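Ticket: Gripper budget for the home tidy-up line, sim results before purchase
Last updated: December
Reading time: 2 min 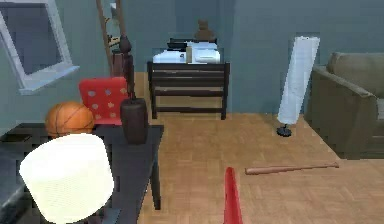 Logged by Ott Lukoševičius, equipment planning, Pidham site

Request: decide whether we buy the Marnen gripper with spare fingers now, or hold the money for the next budget round. Status: open, waiting on quote.

Problem as reported: the single-room sim has long and thin items on the floor and round ones up on furniture. The bat on the parquet and the basketball on the black side table are the two that matter for sizing. The purchase sheet only lists a grip width for boxes.

09:40 Checked the sheet against the sim model. The red finger in the render is the tapered one. The sheet has the flat one. Part number corrected.

10:15 Asked Nesteck for pricing on the tapered finger. They sell it in packs of 20. We asked for 2 spares. No split packs.

11:30 Reran the bat pickup in sim. Grip holds at the handle and slips at the barrel. Changed the approach to handle first. No extra hardware needed for this item.

13:05 Basketball. Too wide for the stock opening. Options are the wide bracket or a suction cup. Rocha lists the bracket as good for up to 1000 cycles before the bolts need checking. The suction cup needs an air line, and we have no air in the test room. Budgeting for the bracket.

14:20 Reach. The teddy bear at the top of the bed is past the arm's limit from where the base is parked. Dropped from the first phase. Do not buy the longer arm for it.

15:10 Added 100 hours of sim time to the plan so we can finish the other items before the order goes out.

Next step: get the bracket quote in writing, then close or move to purchasing.

Comments

gripfan: Ask for the bracket drawing first. Ours came with the wrong bolt pattern and we lost a week.

T. in stores: A full pack of fingers is fine by me, we have shelf space.

mlk: Does the sim use real friction values for the bat? Ours was set too low and everything slipped.

Ott L.: Default values. I will rerun it and add the result to the log.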